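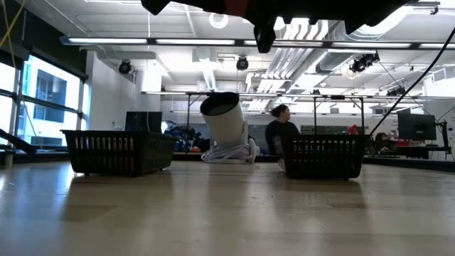
Rima Twal writes that her cabinet cards came out gray and flat on the first pass, and asks which setting she missed. In most cases it is the tone setting in step 3.

4.2 Scanning mounted prints with the Vikoritz flatbed

1. Wipe the glass with a dry lint-free cloth. Do not spray cleaner on the glass.
2. Lay the print face down, 30 mm from the left guide. Leave the card mount on.
3. In Puster, open Source and select Reflective, Mounted. Set Auto Tone to Off.
4. Press Preview. Draw the crop outside the mount so that the studio imprint is included.
5. Press Scan. Save as TIFF.

Note: Files are numbered from 3457 unless a new start number is entered under Options.

Caution: Do not close the lid on curved mounts. Use the black cover cloth.

Caution: Tintypes scratch easily. Lift them by the edges and do not slide them across the glass.

If error 505 appears, unlock the carriage and repeat step 4.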